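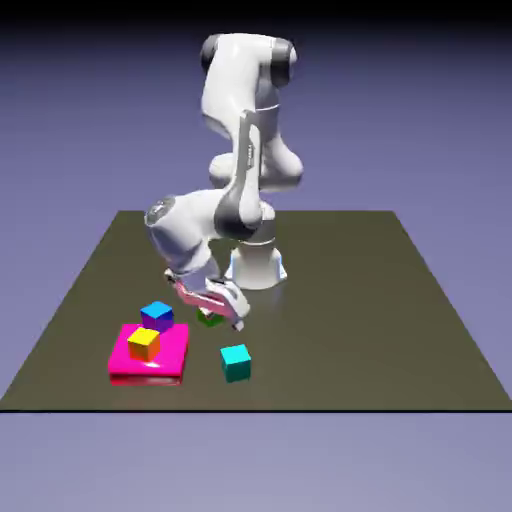
Jorngate is an online matchmaking and player account service for video games, run by Trivadex and used mainly by the racing and shooting titles of the studio Plorkach. It handles sign-in, friends lists, ranked play and cloud saves. Trivadex describes it as an "always-ready" service, a phrase with no stated meaning in its terms of use.

History

Jorngate began as the account system for a single game, the kart racer Gatti, and was opened to other titles after Trivadex bought the code from Plorkach. The company said at the time that the move would shorten queues. No figures from before the sale were published, so the claim cannot be checked. Plorkach kept the right to run its own servers but has rarely used it.

A paid tier was added two years later. It offers larger cloud saves and what Trivadex calls priority matching. Players have tried to measure the benefit with stopwatch tests, mostly at peak hours, and their results disagree. The company has never explained how priority is worked out, or what happens when most of the people in a queue have paid for it.

Ranked play

Players are given a rating after 25 placement matches. The rating is hidden and only a badge is shown, with 17 badges in all. Trivadex says hiding the number discourages abuse. Critics point out that it also makes errors hard to spot, and the badge can stay the same through long runs of wins or losses. Ratings are reset each April, although the old one is widely believed to be carried over in part.

Cross-platform play is listed as a feature of every Jorngate title. In Gatti it covers casual races only - a limit mentioned on the support pages but missing from the shop listing.

Reliability

The public status page reports faults by region. It is updated by hand, and users have often complained that it shows normal service while sign-in is failing. One outage lasted about 80 hours and was recorded as "degraded performance". Paying members were offered a set of car decals. Refunds had to be requested separately, and the form was itself behind the Jorngate sign-in.

Trivadex later claimed a large improvement in uptime. The figure left out planned work, as well as any fault affecting one game alone.

Reception

Reviewers have generally liked the friends list and voice chat, which are simple and work across titles. Opinion of the paid tier is poorer. Jorngate's own page lists 189 supported games, but the count treats regional releases and demo versions as separate entries, and several of the games named no longer have working servers.

See also

Cloud saves
Matchmaking in video games
Player rating systems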